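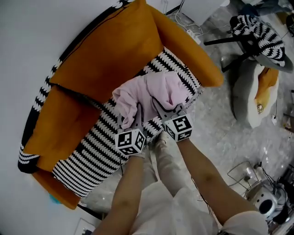 Filed under: Opinion, Home Life

I think we should all stop apologizing for our living rooms. My friend Gleice says sorry for hers before I've even got my coat off, and I do it too (every single time!). Who decided a home has to look ready for company? 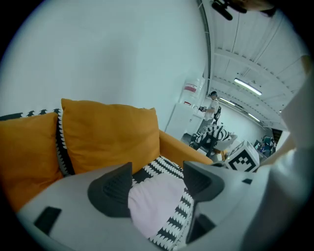 I spent 20 minutes tidying before my neighbor came by last week, and she stayed for ten. I'd have liked those minutes for a cup of tea. So come over, move whatever's on the chair, and sit down. I'll do the same at yours.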